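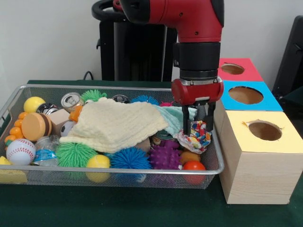

Arm one at the basket, patterned cloth in the fingers, January.

To: the list
Subject: Re: Basket sorting, how many is enough?

Bogdan Cozma wrote:

> We've been gathering pick-and-drop examples for Zerkaser with
> a bin of identical plastic cubes, and the thing is now brilliant
> at identical plastic cubes. Could the Plonetham lot say what
> you're using, how many runs you've got, and whether you throw
> out the bad ones? Also, do you tidy the basket between runs?
> We do, and I'm starting to wonder.

Bogdan, congratulations on your cubes. We had a cube phase too. It lasted until a visitor put a sock in the bin and the arm behaved as though it had met a ghost.

Your questions, more or less in order.

What we're using: one wire basket, packed well past the point of good manners, with balls, spiky things, crushed cans, a water bottle in poor condition and a couple of cloths. Beside it are three wooden boxes with coloured paper tops, red, blue and yellow, each with a hole. The operator drives, the arm picks, and we record the lot. Sterkedia's budget for this was modest and I believe it shows.

How many: 3,303 runs kept as of this morning. Of those, 196 begin with a cloth, and I'd trade a thousand ball runs for another 196 of them. A ball is a ball from every side. A cloth has a new shape every time you let go of it, and it hides whatever you were planning to pick up next.
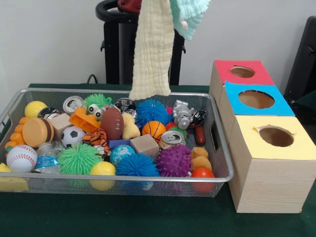 We went back and forth over whether cloth runs should start with the thing lying flat and neatly squared off. Desjardins (the group, not the credit union, before someone writes in again) did it that way and sent us 74 of theirs to try. Lovely tidy runs. Our model trained on them went for the corner of the cloth every time, including on occasions when the corner was underneath a football. So now we drop cloths in from above and live with how they land.

Tidying between runs: please stop. I say this as a person who colours-codes his own cable ties. If you reset the basket to the same layout, you're teaching the model your layout. We restack only when something has rolled off the table or when the pile has got so flat there's nothing on top of anything.

Throwing out bad ones: depends what you mean by bad. We bin a run if the recording dropped out or the operator wandered off for a coffee with the arm still live (the latter has a name on it, and it's mine). We keep slips, second tries and near misses at the hole, but we label them. Our first round had every fumble trimmed out, and the model that came of it had no idea what to do after missing. It would close on nothing, carry the nothing across to the box with great care, and release it.

The labels we settled on, after a longer argument than they deserved:

1. Clean. One grasp, one carry, one drop.

2. Recovered. The operator missed or lost it, and got it on a later go. We have 41 of these where the thing being chased was a spiky ball, and they've been worth more per minute than anything else on the drive.

3. Over the hole. The object is held above a box top, and the operator has to line it up and let go. We cut these out as short clips of their own, because the last little bit of the carry is where our model was weakest. Don't mend the paper if it tears, either. Ours is a bit ragged round the yellow one and the model ought to cope with ragged.

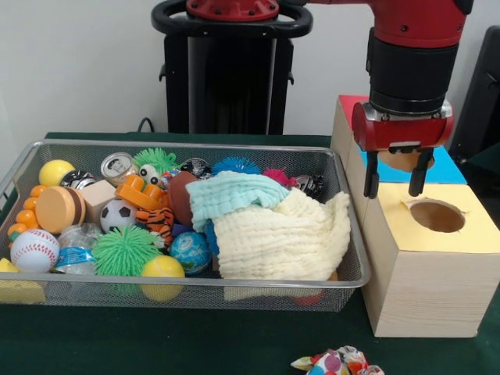

4. Abandoned. The operator gave up and went for something else. Write down what they gave up on, or the label is useless. I have a folder of early ones marked only "no", which is accurate but hard to train on.

If you want to try a mixed basket before you commit, start with half your cubes and whatever is in the bottom of the nearest toy box. I can send the label sheet and a small slice of the cloth runs, provided you send back whatever your arm makes of them, ghosts included.

Does anyone else on the list record the operator's pauses? We cut anything over a few seconds and I'm no longer sure we should.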